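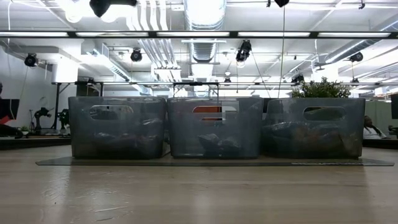
4. Connecting the keg and pouring the first cocktail

This section is for the bar staff who will use the Nosto draft cocktail tap every day. The mounting of the tap on the counter and the electrical connection are explained in section 3 and must be finished before you continue. If your tap was delivered with the Peltonen cooling cabinet, read also the leaflet which is inside the cabinet door.

4.1 Before you start

You need the following:
- the keg coupler (part 776)
- the gas hose with the blue ring
- the drink hose, which is transparent
- a clean bucket
- a pitcher
- food-safe cleaning liquid for drink lines, mixed as written on its bottle

Keep the keg in the cooling cabinet overnight before the first use. A warm keg gives a lot of foam, also with cocktails which are not carbonated.

CAUTION: The gas cylinder must always stand upright and be fastened to the wall or to the cabinet with the chain. Open the door or start the ventilation before you work with gas in a small cellar. If you feel dizzy or get a headache, leave the room immediately.

4.2 Rinsing the line

The line is filled with protective liquid at the factory. It is not for drinking.

1. Put the bucket under the tap.
2. Connect the cleaning bottle to the coupler. Turn it clockwise until it stops.
3. Open the gas slowly and set the regulator to the green zone.
4. Pull the tap handle forward and let the liquid run until the cleaning bottle is half empty.
5. Close the handle and wait 2 minutes.
6. Run the rest of the liquid through.
7. Fill the bottle with fresh drinking water and repeat steps 2 to 4 until the water has no smell and no foam.

Note: Do not use hot water. The seals in the tap become soft and the handle will drip later.

4.3 Connecting the keg

1. Close the gas.
2. Take the cleaning bottle away. Some water can come out of the coupler, so keep a cloth near.
3. Turn the keg gently upside down and back again, two or three times. Cocktails with fruit juice or cream separate when they stand. Do not shake.
4. Remove the plastic cap from the keg and wipe the valve.
5. Put the coupler on the valve, turn it clockwise and press the lever down. You must hear a click.
6. Open the gas again.
7. Look at the connection. If you see bubbles or hear a hissing sound, close the gas and begin again from step 5.

Write the name of the cocktail and the month of opening on the keg label, for example "Sour, June". The best time for use after opening is printed on the keg itself and it is different for each recipe.

4.4 First pour

1. Hold the pitcher under the tap and pull the handle fully forward. A half open handle makes foam.
2. The first drink is mixed with water from the line. Pour until the color is even, then throw this away.
3. Select the glass size on the display. The standard sizes are Short and Long. To add your own size, see section 6.
4. Put a glass with ice under the tap and press Pour.
5. Taste it. If it is too thin, pour one more glass and taste again before you change any setting.

Note: The portion is measured without ice. If guests say that the glass looks too full, use a bigger glass or less ice - do not close the handle in the middle of a pour, for the counter will then record a full portion.

4.5 The service counter

The tap counts each portion. After 2,000 portions the display shows the wrench symbol and the seals must be changed. It is possible to continue serving during the same evening, but please do not wait longer. The seal kit is ordered from Veltovico or from the Wilus shop where you bought the tap.

To reset the counter after the change, hold Menu and Pour down together until the wrench symbol goes away.

CAUTION: Release the pressure from the line before you open the tap head. Close the gas, then pull the handle until nothing comes out.

4.6 At closing time

1. Close the gas.
2. Remove the nozzle and leave it in clean water until the morning.
3. Wipe the drip tray. It can also go to the dishwasher, the upper basket.
4. Lock the handle with the small key.

Leave the cooling on. Switching it off for the night does not save much, and the keg needs almost the whole next day to be cold again.

Section 4 revised by Valtteri Salminen. Cleaning between two different cocktails is explained in section 5.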